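Career Pathways Need a Harder Look Before We Buy More of Them

Our school board is set to vote next month on whether to expand the career pathways program at Westine High, and from the tone of the last meeting you'd think the matter was settled. There were slides and a short video. There was a line about preparing students for the jobs of 2043, and people nodded at it as if anybody in the room had the faintest idea what those jobs will be.

I have no quarrel with teaching kids to work. I took two years of shop, and I still use what I learned there more often than anything I was told about the Missouri Compromise. My trouble is with the package we're being asked to buy. It is called Workix, it comes with a license fee for every student enrolled, and most of what it delivers is a set of online modules followed by a badge. A student can finish the hospitality track, the health aide track or the building services track without leaving a chair.

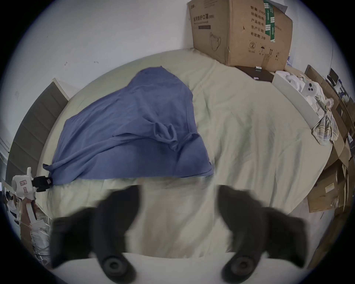

The company says employers recognize the badges. Which ones? I asked that at the August meeting and was told a list would be sent to me. I'm still waiting. So I called a few places on my own, which took one lunch hour. The front office at the Keswood, the biggest hotel we have, had never heard of Workix. The woman I spoke with was friendly and said they train everyone from scratch anyway, and that what she wants from an eighteen-year-old is someone who shows up at six and doesn't need to be told a thing three times. The nursing home gave me much the same answer in fewer words.

Supporters point to the completion rate. I don't doubt the number, but finishing a module means clicking to the end of it, and I have watched my own daughter do that with the sound off while eating cereal. If the board wants to know whether a student learned something, it could ask what she can do now that she couldn't do in September. The pilot report runs to 30 pages and I could not find that question in it.
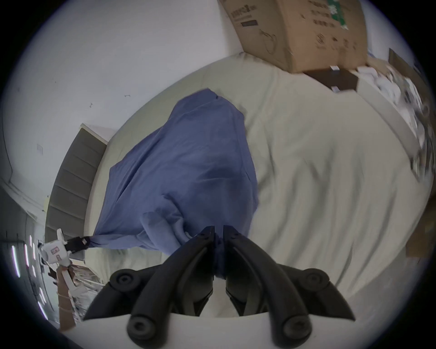

Then there's the matter of what counts as a skill. The hospitality track spends nearly a whole unit on "guest experience mindset," with a quiz at the end. Housekeeping gets a few slides. Anyone who has worked a summer turning over rooms knows where the difficulty lies, and it isn't in the mindset. Take one big blue sheet lying across a white bed, full of creases, with a fold of it pinched up in the middle. Getting from there to something a guest would want to sleep on is a matter of hands and practice, with somebody experienced close by to tell you you've grabbed it in the wrong spot. I don't see how a multiple-choice quiz gets a kid any closer.

We used to have something better, and it was cheaper. Until the budget cuts, juniors could spend an afternoon a week at Intarasuk Catering or at the county garage, with a teacher who drove over and checked on them. It was clumsy to schedule. The insurance paperwork was awful, by all accounts, and some placements were duds. But the students who came out of it had a reference from a real supervisor, and several of them had a job.

I've been told that bringing placements back would take staff time the district doesn't have. Maybe so. I would like to see that figured out on paper, next to the license fees, before anyone votes. I'd also like the board to call last year's Workix graduates and ask where they are working. It's a small program. Somebody could do it on a Tuesday afternoon.

Until those calls are made, I'd ask the board to vote no on the expansion and leave the pilot where it is.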